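About Tellance

Tellance applies zinc phosphate, powder and wet paint finishes to steel and aluminium parts at its works in Grekthorpe. The company was set up as the finishing shop of Cordier, a maker of pump housings, and has traded separately under Ffion Humphreys since the two businesses were split.

Pre-treatment is carried out on a five-stage spray line. Steel is degreased, rinsed, phosphated, rinsed again and dried before coating. Aluminium follows the same route with a chrome-free conversion coat. Grit blasting is available for castings and for parts with mill scale.

The main box oven takes work up to 3320 mm long and 2000 mm high, with a maximum load of 705 kg. Longer sections can be quoted for in wet paint only.

Film thickness is measured on every batch – the readings are supplied with the delivery note on request. Standard powder thickness is 88 microns on flat faces. Edges and deep recesses will vary, and drawings should show any face where this matters.

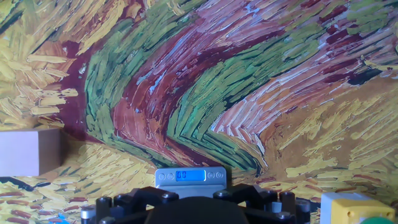
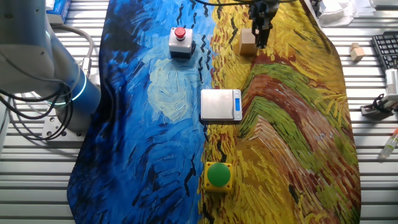
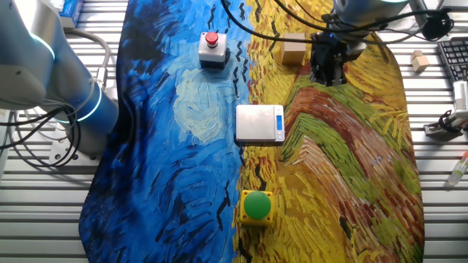 Flemora is our two-coat system for parts kept outdoors or near salt water. It consists of a zinc-rich primer and a polyester topcoat, and is offered in matt, satin and gloss. Threads, bores and earthing points are masked as marked on the customer's drawing.

Goods are received at the rear gate until 4 pm. Please label each pallet with the order number and the colour reference.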